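Subject: Re: [fletcombe-storage] Wall basket sizes and placement
From: Thandeka Van der Merwe

On the September order, the earlier message asked:

> Is one long basket on the back wall enough, or do
> we need the small one too? Mesow lists the long one
> under part 1119. I would like to keep the floor clear
> and stop losing bags behind things.
> Tshabalala

Fit both. Details follow.

1. Long basket. White wire, five open compartments, mounted on the back wall just below the horizontal rail. The partitions are thin wire, so small items go in a bag first. Allow 11 mm between the top wire and the rail.

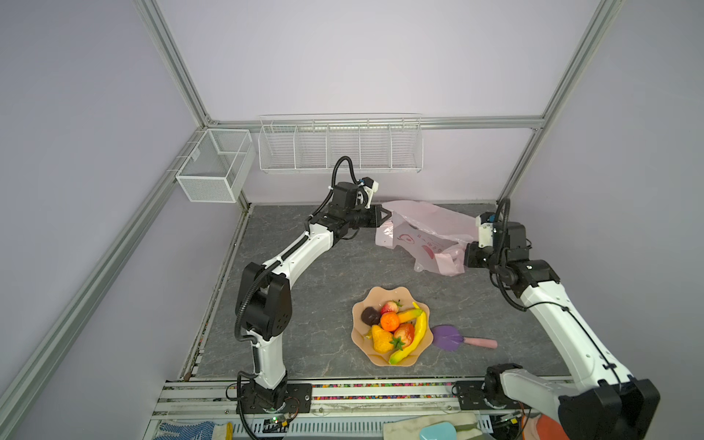

2. Small basket. White mesh, rectangular, one divider. It goes on the left wall near the back corner. The mesh is fine enough for clips and ties. Do not hang it lower than the long one or it gets in the way of wiping down the marble-patterned panel.

3. Plastic bags. The pink one on the floor near the back belongs in a compartment. Flatten bags before filing them. A crumpled bag takes up nearly a whole compartment.

4. Labels. Gosier clip-on tags fit the long basket only. Order the pack of 119 if other rooms want them.

Screw positions are unchanged from my last drawing. Send corrections to the list, please, and quote the part number.

Thandeka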